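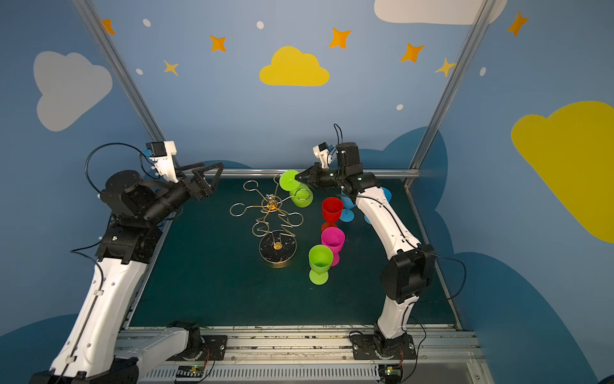

Demonstration gathering (at Endik we mostly say "demos") is the part of robot learning where a person drives the arms through a job again and again, and the recordings become the examples a learning system copies from. I've been doing it since May, so take this entry as the view from the operator's chair!

A task usually gets split up by object. With stemware on a wire rack, one recording is one goblet: close the fingers on it, tip it over, bring it to a loop. Colors and starting spots get shuffled between recordings, or the system learns the table by heart (ask me about my first batch).

Mihret Beyene, who wrote our Waven task sheets, asks for 90 recordings per task, split between two operators so the habits of one pair of hands don't take over. I tend to come in high and slow, and my partner swoops. Fumbles are kept if the operator recovers, and tagged so they can be filtered later.

See also: Teleoperation, Imitation learning, Wolter rack task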